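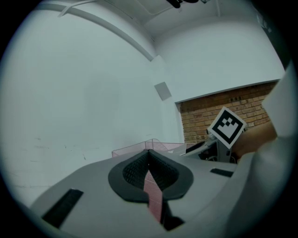 Matúš Rusnák thinks the lance pennants were cut down before the regiment went overseas, and that the Prikurby bundle will show it if we go through the quartermaster sheets properly. Told me so on the phone, twice. Not convinced yet but it would explain the short hem on ours.

March, Friday
M.R. on lances, me on everything else

Started 8:15. Finished the first pass on the saddlery ledger from the Trokwood depot. Handwriting changes halfway down a page, new clerk I think, and the new one doesn't close his 4s. So anything I read as a 9 before lunch needs checking again. Have put a pencil dot next to each on my transcript, NOT on the ledger.

Main thing today: the lance count. Depot list gives 742 issued. Return at the end of the season gives 700 exactly, and I don't trust a number that round. Either somebody was tidying the books or they wrote off 42 in one go and the write-off slip is in another box. Matúš says slip. I say tidying. Left it open.

Shaft length. Measured ours again with the steel tape, same answer as last time, so the old catalog card is wrong. Card must have been done with the shoe off the butt end. Have written a new card and clipped the old one behind it. Please don't throw the old one out, it has the Seixas sale number on the back and that's our only link to where the thing was bought.

Pennant: upper half faded to nearly nothing, lower half still a decent red on the inside of the fold. Stitching at the hoist looks original to me. Stitching at the fly end is a different thread, thicker, bigger steps, done by somebody in a hurry. So the fly WAS re-hemmed. When is the question. Could be field repair, could be the Seixas people smartening it up for the sale. Thread sample would settle it but I don't want to pull one without asking.

Tea 10:40.

Horses. Got sidetracked. The remount book has a column headed "D." that I've been reading as "died" since Tuesday's box and now I think it's "detached". Two animals marked D. turn up again on later pages, same brand numbers, one of them drawing oats. So the losses table I circulated is too high, maybe a lot too high. Redo. Sorry all. Bin the old version if you printed it, the one with the gray header.

Truck column is next to it in the same book which I find odd. Same clerk, same page, oats on the left and gasoline on the right. He rules the gas column in red ink for a few weeks and then stops bothering. By the back of the book there are 12 trucks and still a full line for farriers' nails.

Machine gun section: only one sheet, torn at the top, no unit name. Mentions Dilluna as the place the belts were collected from. Have not found Dilluna on either of our maps. Could be a farm, or a well, or the clerk's spelling of something else. Tried saying it out loud in a few accents, no luck. Someone with the bigger map please look along the rail line east of the camp.

Afternoon mostly foam. Cut the new cradle for the lance head, too tight, cut it again, fine. Socket end needs another support about a third of the way down or the shaft will sag. There are 40 cotton ties left in the drawer, order more before the swords come back from loan.

Sword note: the tag on the second one says "officer's" and it isn't, it's a trooper's pattern with a later knot on it. Guard is plain, rack number on the spine. Changed in the register, tag not yet. The tag string was knotted by a sadist and I didn't have the small scissors.

Matúš rang again 3:30. He's found a letter where a corporal complains that the pennants catch in thorn scrub and the men roll them up and tie them with bootlace. Good letter, he is sending a copy. If they were rolled that would give us the fold fading without anybody cutting anything. He did not see it that way. He says rolled first, cut after. We agreed to look for bootlace marks before arguing any more.

Raking light on the hoist side then, first thing, before the room gets the sun.

To do
- check every dotted 9
- write-off slip, try the box marked sundries
- losses table, redo with D. = detached, send round agian
- Dilluna / big map
- ask about thread sample
- second support for cradle
- tag on trooper's sword (bring scissors)
- cotton ties

Left the ledger in the tray face down under tissue. Lamp in the store is flickering, turned it off at the wall.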